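3.2 Stimulus Blocks and Starting Layout

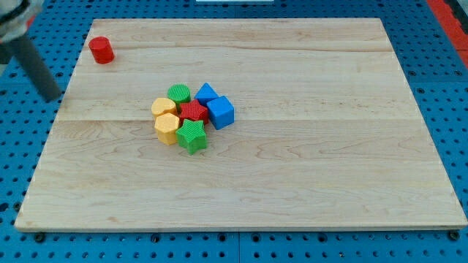
The sorting task used a small collection of plastic shape blocks that most children in the age group would already know from home or preschool. Familiar forms were preferred to novel ones, as earlier work by our group (Wogan and Foley, the Imness study) found that children spent much of the first trial simply handling unfamiliar pieces. The collection includes a cylinder, a cube, a triangular prism, a hexagonal prism and star-shaped prisms, in strong single colors.

Figure 2. Blocks in the clustered starting layout, on the wooden board.

Two features of the collection matter for the analysis. First, color and shape do not line up fully. The yellow blocks differ in outline, so a child who groups by color will place together pieces that a child who groups by shape may keep apart. Second, the side faces are ribbed while the tops are flat. Children who picked up a block by its sides therefore received some information about texture, and several commented on it aloud. These comments were transcribed but not scored.

At the start of each trial the blocks were placed close together on a light-colored wooden board, most of them touching a neighbor. The clustered layout was chosen after piloting at the Lelanow site, where a spaced layout led many children to treat the blocks as already sorted. With the blocks packed together, the first move nearly always required the child to separate one piece from the group — a clear event that both coders could mark without difficulty.

The board sets the limits of the work area. Blocks moved off it were recorded as "set aside" and were left where the child had put them until the trial ended. Some 230 trials were completed across the Idmont and Lelanow sites, of which 200 were kept for analysis. Trials were dropped when an adult other than the experimenter spoke about the blocks, or when the child left the table before making a first move. Coding rules for stacked blocks are given in Section 3.4.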